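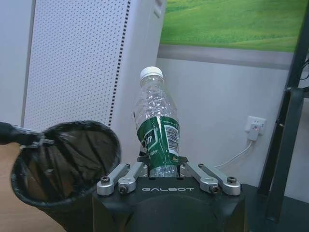
We won the Halten pitch!! I've been sitting on this since January and I can finally tell you all. Two of us from a tiny shop called Jemitz, up against agencies with more people in reception than we have on the payroll, and the client rang Lesia while she was in the bath. The brief was bus shelter posters for their refill taps, and our whole idea is six words of copy and one object. Everyone else showed them mountains and glaciers (I've seen one of the other decks, it was gorgeous). We went for the sad end of the story: an empty plastic water bottle, all dents and wrinkles, white cap still screwed on. I love that crinkled look so much, it catches the light like nothing else, and you know exactly what it is from across a road. Ask me anything, I'm too happy to work!
marichka_k, Jun 14, 2020

Congratulations Marichka! Over the moon for you both. Is Lesia Kuzmenko writing the radio as well? Her Belto spots still get quoted in our kitchen.
yasmine.hamdy

Well done, really, but I'll be the grump. A crushed bottle is a guilt poster. I worked on a recycling account for years and people walk straight past guilt. The glacier lot at least gave them something to want.
severyn_h

@severyn_h I knew you'd say that and I'm glad you did, because we argued about exactly this for a fortnight! The copy is what saves it. I can't post the line until it's been through legal, but it's funny, and the bottle is the one telling the joke. We tried it on up to 20 people at the bus stop outside our office and the ones who laughed hadn't even noticed it was about plastic.
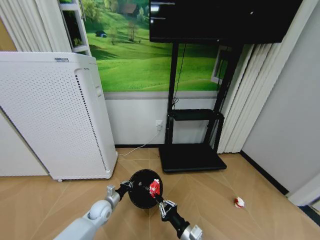 The other thing we fought over was the logo. Halten wanted it huge, Lesia wanted it on the tap and nowhere else, and we've ended up with it small in the bottom corner, which I now think is perfect. Radio is yes, by the way, Yasmine! Two scripts, both hers, both read by the bottle.
marichka_k

Laughing at a bus stop isn't the same as filling up at a tap. Did you ask any of them if they'd use it?
severyn_h

Severyn, it's a poster, let it be a poster. Getting a laugh out of someone waiting for a bus in the rain is a miracle already. I did the Gwynne shelters and all we got was a drawn-on moustache.
roksolana

I liked the moustache.
yasmine.hamdy

Fair question though. We didn't ask, and we should have. I'll put it to the client this week, they may be able to count refills at the taps near the shelters. If the numbers are rubbish I'll come back and say so in this thread. Roksolana, can I pick your brains about printers? The proofs we've had so far are coming out far too grey and the wrinkles vanish.
marichka_k

Message me. Ask them for a backlit proof, and go and look at it after dark.
roksolana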